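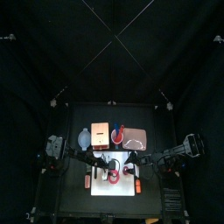
Does black really soak up the heat?

You have probably heard a grown-up say it in summer. "Don't wear black, you'll cook!" It sounds right. But lots of things sound right, so before we believe it, let's poke it a bit.

First, what is black? People say black is the colour of nothing, and that is nearly true. Sunlight is a mix of all the colours in the rainbow. When it lands on a red jumper, the red part bounces off and reaches your eyes, and most of the rest gets swallowed by the jumper. White things bounce nearly all of it. Black things bounce hardly any. In a dim room with black cloth on the walls, you have to look hard to spot the folds, while a bit of pale metal stands out straight away.

Is anything perfectly black, then? Be careful of anyone who says yes. If you can see a crease or a shiny patch on it, some light is getting back to you. Your black school shoes are not perfectly black. Neither is a black cat. A computer screen makes colours by mixing red, green and blue light, each on a scale from 0 to 255, and it makes black by setting all three to 0. Turn the lights off and look at a black screen at night, though. Many of them still glow a little grey.

Where does the swallowed light go?

It can't just vanish. Light carries energy, and when a black surface swallows the light, most of that energy turns into heat. So the grown-up is right so far. Leave a black bike seat and a white bike seat in the sun and the black one will get hotter.

Now the poking. Does that mean a person in a black shirt always gets hotter than a person in a white one? Not so fast. A shirt is not a bike seat. It might be thick or thin, tight or floppy. If it is loose, air can move underneath and carry heat away before it reaches your skin. Some people who live in very hot deserts wear long, dark, loose robes, and scientists who measured this found the wearers got no hotter than people in white robes of the same kind. The dark cloth itself did warm up more. The heat just didn't make it all the way in.

And what about at night, or indoors? With no strong light to swallow, a black shirt has no special trick. If somebody tells you their black doona is warmer than your white one, ask how thick it is.

Try it yourself

Don't take my word for any of this. You will need two glass jars the same size, black paper, white paper, sticky tape, water and a thermometer.

Wrap one jar in black paper and the other in white. Pour the same amount of cold tap water into each and put the lids on. Stand them side by side in a sunny spot, take the temperature of both, and write it down. Check again after an hour, then after two. Don't leave one on the warm concrete and the other on the grass, or you'll be testing the ground.

Palesa Zulu's class tried it in December and got a surprise: in the first go, the white jar won! They looked again and found the black jar had been in the shade of a tree – for most of lunch. They moved the jars and did it over, and this time the black jar came out ahead. Was the first result wrong? The thermometer was fine. It was telling them about the tree.

Questions people send in

Brayan Huaranga asked if a black car is hotter inside than a white one. Usually yes, if both are parked in the sun. The windows matter a lot too, because they let sunlight straight in. Any closed car can get dangerously hot, whatever its colour, so no kids or pets should ever be left in one.

Yurani Guzmán asked whether black things cool down faster as well. Good question, and the answer is trickier than most books let on. Warm things give off a kind of light we can't see, called infrared. Black paint is good at giving it off, but ordinary white paint is very good at it too. So if you see "black cools fastest" written somewhere, ask what it was being compared with. Shiny bare metal? Then it's probably true. White paint? I'd want to see the jars.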